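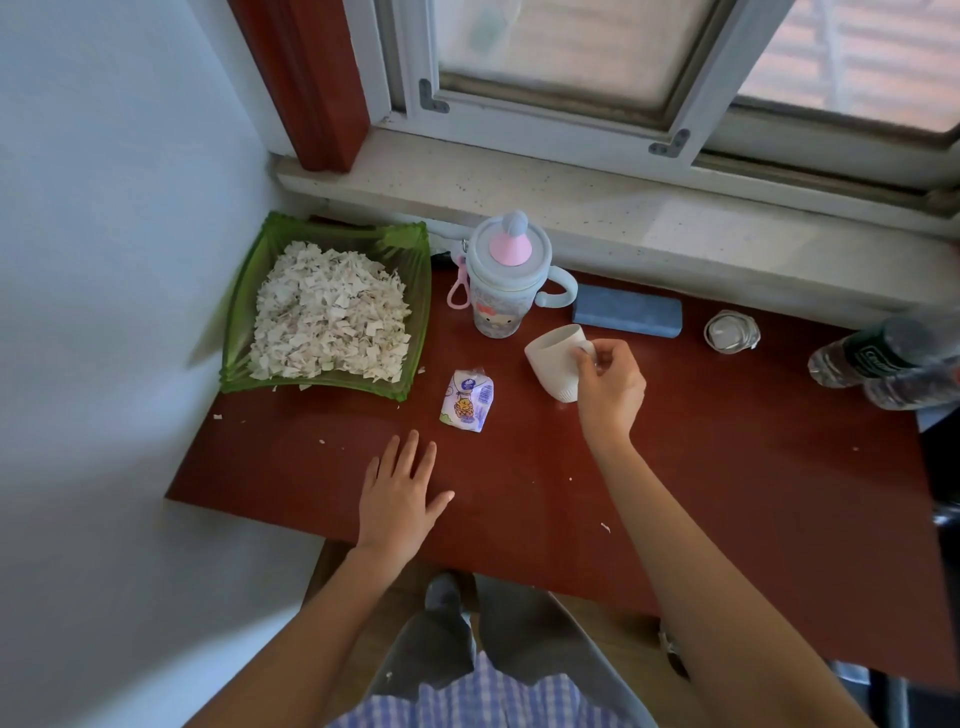 The desk by the window, with the scrap tray filling up nicely.

Progress report to the Zukia Fund, November 6, 2021
Project: Paper from Scratch at the Lehner Street family room

Hi Leopold,

I promised you something shorter than last time, and I'm already failing, so get a coffee. We've had a really good stretch and I want to get it all down while I still remember which batch was which!

The big news first: we have made 1,106 sheets of paper. Your target for the whole grant was 1,000, and I'll admit that when I typed that number into the application I had never made a sheet of paper with a four-year-old in the room. I count a sheet if it came off the felt in one piece and somebody could write on it. Holes are fine. Sheets that dried onto the radiator and had to be scraped off are not in the total (there were plenty of those in the first weeks).

What the sessions look like now. We tear first, soak overnight, and do the messy part the next morning. I used to try to do everything in one visit and it was a disaster, with the pulp still lumpy and the kids long gone off to the train set. Now one group tears for the next one. The children love tearing, it turns out to be hard work for small hands, and the parents end up sitting down and talking to each other while it goes on, which was half the point of our application. Two of the moms who met over the scrap pile now swap babysitting.

Where the paper comes from. Mostly old printouts and envelopes. The print shop on the corner, Flinar, lets us have their trimmings, and those are lovely, thick and very white. Please don't let anyone send us more glossy magazines. I know it was kindly meant, but the coating floats up and turns the vat into a sort of gray soup. Newspaper works okay if you don't mind a dull color, and a handful of onion skins in the pot gives a warm yellow that everybody asks for.

The molds. We bought the small Zusus frames in the end and left the big ones in the catalog. They cost a bit more per piece, but a preschooler can lift one full of water without soaking the whole family, and I'd make the same choice again. Two have come apart at the corners. I've glued them and screwed them, and one is holding better than the other, so I'd like to keep a little of the equipment money back for spares if that's all right with you.

Attendance. Mornings are full, and I've had to start a waiting list, which feels very grand. Afternoons are another story. I moved the start time twice and put up new posters, and still I get the same few faces (wonderful faces, but few). My guess is that the school pickup cuts the afternoon in half for anyone with an older child. I'd like to drop the afternoon slot after this month and open a second morning. The hours come out the same, so the budget shouldn't move, but I know it's a change from what we wrote and I'd rather ask than surprise you.

Money. We're on track overall. The blender line is overspent, as I warned you in the spring, and the felts line is underspent by more than enough to cover it, because a dry cleaner gave us a stack of old wool blankets that we cut up. I still have $200 left for the family exhibition. That has to pay for string, pegs, juice and a printed sign, and I think it will, if I do the sign myself.

The exhibition! We're hanging the sheets on lines across the main room so people can walk under them. Each family picks the ones they want to show and writes or draws something on them. One boy has done nothing but buses. A grandmother is writing out her soup recipe, a line to a sheet, and she tells me she has run out of sheets before running out of soup, so I've put her down for another session. We'll hang everything in late November, and I'd love you to come.

Things I haven't solved yet. Drying space is the worst of it. When it rains the sheets take days and the room smells like a wet dog. I've asked about using the upstairs hallway and am waiting for an answer. I also still owe you the parent feedback forms. I have them, they're in a folder, most are filled in and a few have pulp on them. I'll type them up and send them along with the receipts.

Could you let me know about the morning switch and the spare molds before I do the new flyer? A quick yes or no by email is plenty.

Thanks as always for your patience with my long letters!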